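Reading time: 2 min

4. Resetting the living room

The Sedstead rental is handed over with its Skivell tables, and guests treat both as a buffet. Allow 30 minutes.

4.1 Clear the table first. Plates go to the kitchen before any cushion is touched. Cushions have a way of landing in cake.

4.2 Lift plates straight up. Do not slide them. The glossy black top shows every scratch, and a new one costs $178, plus a long phone call.

Caution: The glass-topped section is for looking through. Do not kneel, stand or set a full laundry load on it.

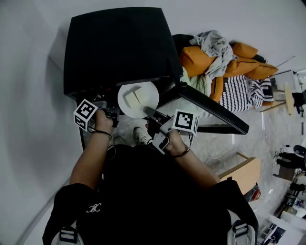

4.3 Strip the sofa down to its seats. Fold the light gray blanket in thirds, then the black-and-white striped knit one. The knit stretches, so don't hang it up - it will come back as a scarf.

4.4 Put the orange cushions back, all four, points up. Karate chops are optional and not billable.

4.5 Wipe the small round side table last. Its legs splay, and they will find your ankle.

Note: Crumbs under the table are part of the job. So are crumbs under the sofa, as of the July revision.

Report stains on form 429 before you lock up.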